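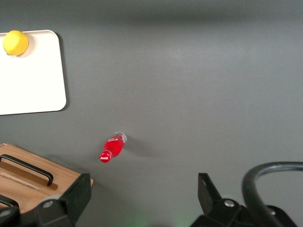

Villthorpe has had a bad spring for politics and I don't think the town council wants to talk about it. So let's talk about it.

Ward 3 first. A canvasser gets shoved off a porch step on Meredith Street, and the guys who did it were wearing the other side's buttons. Police took 20 minutes to show up. By then everyone had a different story. One party says attack, the other says scuffle, and the chief says "an exchange." An exchange of what? The woman had a clipboard.

Then the yard signs. Then the tires outside the union hall. Then the brick, which may or may not have been political, I don't know and neither do the people on Facebook who are sure it was.

I've lived here long enough to remember when the worst thing in a council race was somebody lying about the sewer bond. People got mad. They wrote letters, they yelled at the diner. You could put a sign in your yard and still borrow the neighbor's ladder. I'm not saying it was all sweet back then, my own uncle got punched at a caucus, but he got punched by a guy he knew and they both paid for it in court.

What bothers me now is the shrug. Seren Craddock and Jinlong Yin are running against each other for the open seat and both put out statements after Meredith Street. Both statements were bad. Craddock "regrets the tensions." Yin asked for "calm on all sides" and then spent two paragraphs on the other side. Neither one of them said the easy thing: if you're wearing my button and you put your hands on somebody, take off the button and go turn yourself in.

How hard is that. Really.

And the fine. The council's big answer is a 300 dollar fine for interfering with a canvasser. Fine, pass it. But shoving a person is already agianst the law, we have a word for it. What we don't have is anybody getting charged. The report from the union hall has been sitting since December, and the last time I asked, the clerk told me it was "in process."

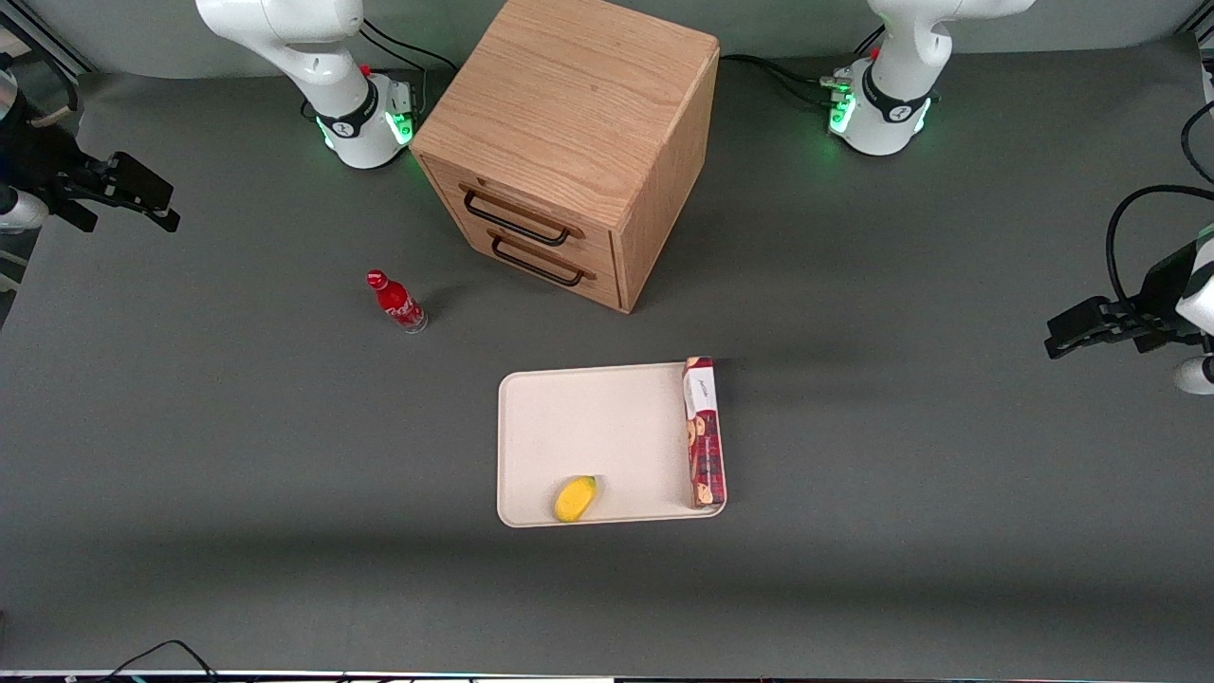

Mali Foulkes thinks I have this backwards. She told me after the last ward meeting that charging people in the middle of a campaign would look like the police picking a side, and that half the town would never believe the verdict either way. Better to wait till the votes are counted, she said, and let folks cool off.

I get it. I do. But waiting is picking a side too, it picks the side that shoved. And there were 300 people at that meeting and I watched several of them leave before the open mic because of the shouting in the lobby. Those people have opinions on the bus route and the school roof. We didn't get to hear them.

So, what I want. Charge the cases that can be charged, before the vote. Put an officer at the hall door, one who's there for the whole meeting. And get Craddock and Yin on the same stage to say the button thing out loud, with there own supporters in the room.

I'll be at the next one. Sitting near the front, probably.

Contact the editor | Copyright 2020 | Back to top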